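Wurnent Bicycle Fit and Component Records: Data Card 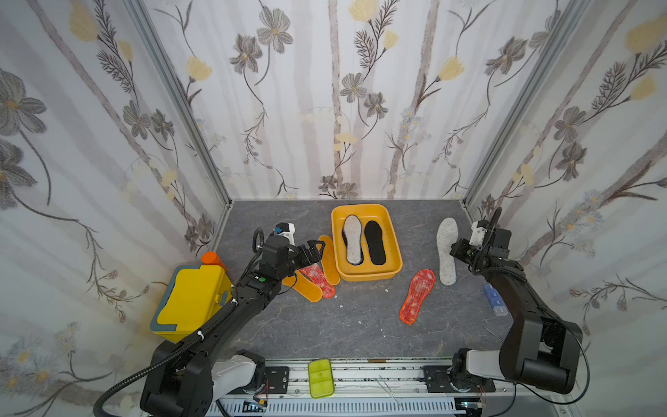 Dumham, July

Summary

The Wurnent records bring together rider measurements and component details for 244 bicycles in the Drondari hire fleet. They are published by the Nyaga Cycling Archive for use by workshops, fleet managers and students of bicycle design. Each record covers one bicycle, identified by a number that is not its frame number.

Contents

The release consists of three plain text tables. The first lists frame size, wheel size, gearing, brake type and tyre width. The second gives saddle height, handlebar reach and crank length as set at the time of hire. The third holds service entries, with the distance ridden in kilometres and the parts replaced. Tables are joined on the bicycle number.

Single-speed and fixed-gear bicycles share one category in the gearing column. Users who need to separate them should consult the rear hub column, where the entry is either "free" or "fixed". Flip-flop hubs are recorded according to the side in use.

Collection

Measurements were taken at the Dumham workshop by trained staff using a steel rule and a plumb line. Saddle height is measured from the centre of the bottom bracket to the top of the saddle, along the seat tube. Bicycles enter the service table at their first inspection, normally at around 2000 kilometres. Chains are inspected again at 3000 kilometres.

Known limitations

Tyre pressure was not recorded. Handlebar reach is missing for bicycles with swept-back bars. Distances come from hub counters and are not corrected for tyre wear. The fleet is used mainly on paved streets, and wear figures should not be applied to touring or off-road bicycles.

Privacy

Hirers' names, addresses and payment details are excluded. Rider height is given in bands of five centimetres.

Use and corrections

The records may be copied and adapted for any purpose, provided that the Nyaga Cycling Archive is credited. Corrections should be sent in writing, quoting the bicycle number and the column concerned. Accepted changes are listed in the file CHANGES.txt.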